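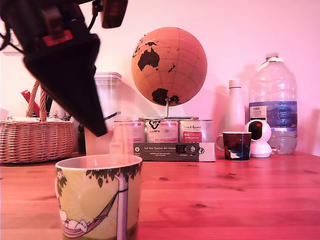 Tap water tastes of chlorine after refrigeration
Posted by Damián Escobedo
I run a small lunch place and want to stop buying bottled water for the tables. Our tap water is chlorinated and the taste comes through even when it is served cold. I fill a large ceramic mug, glazed pale yellow-green outside with a white rim, and taste from that before each test, so plastic is not the cause. I left a covered pitcher in the fridge overnight and noticed little change. Is a carbon filter required, or is there a cheaper method? We serve over 412 liters in January, more in summer.

Rongrong Duan
Take the cover off. Free chlorine leaves through the surface, and a lid holds it in. Use a wide container and leave it in the fridge for a day. If the utility uses chloramine, standing will do very little. Call and ask which one they dose with.

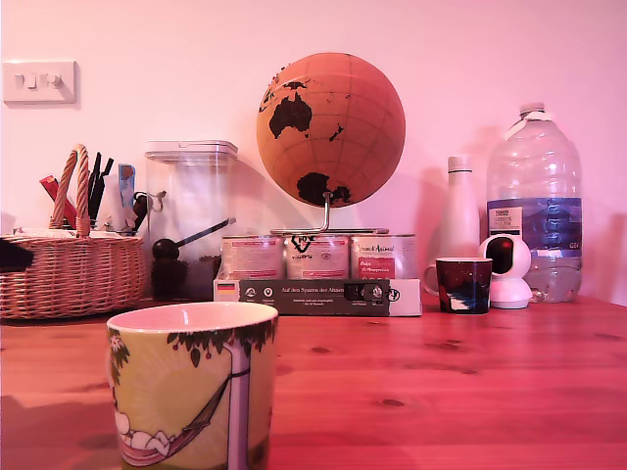 Katalin Gál
At that volume I would skip the pitchers. Fit an under-sink carbon block on the cold line and log the liters. Ours is a Rullix, changed every 2346 liters, and the taste comes back a little before that. Flush a new cartridge until the water runs clear of black dust. Carbon removes the residual disinfectant, so clean the tap and the bottles daily and don't keep filtered water past closing. Check local rules before you put it on the menu as "filtered".

Joris Koster
slice of lemon, works for us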